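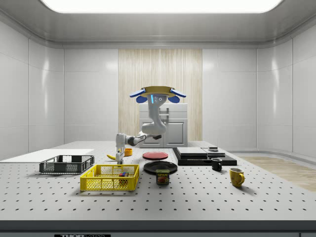
How to Request Records from the Dornwood Historical Archive

The archive holds 2,187 items on the chiefs and founding families of the Dornwood district, including letters, land grants and recorded oral histories. Most may be viewed by the public on request.

Step 1. Search the Clutis catalog by family name, place or event. Older records often use more than one spelling, so try each form you know.

Step 2. Write down the full reference number. Requests without one will be returned.

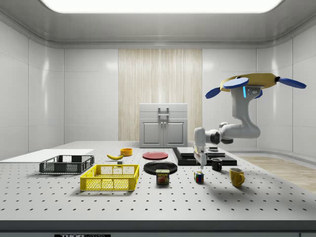

Submitting Your Request

Step 3. Complete the reader form and send it to the records desk. Allow 3 working days for a reply. Each reader may request up to 60 pages of copies per visit.

Step 4. Bring photo identification to your appointment. Pens are not permitted in the reading room.

Material in the Peeters collection requires written approval from the archivist, Maarten Kramer.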